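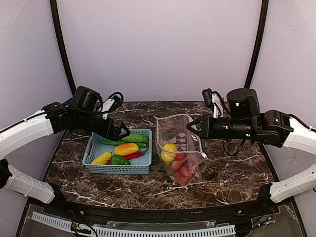

Blue basket and zip-top bag on the marbled tabletop

Drutside Knitting Project: progress report, 2 October 2024
Prepared by In-ho Sun

We have 63 people knitting in the Braltamham and Rodden groups. The grant paid for 535 balls of wool, and the first blankets are finished.

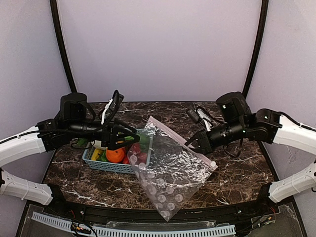

The sock class starts in December. We are using a 1975 heel pattern, rewritten for double-pointed needles. Each kit will go out in a clear zippered bag like the one held over the table, with yarn for one pair. We still need 2 sets of needles for Rodden.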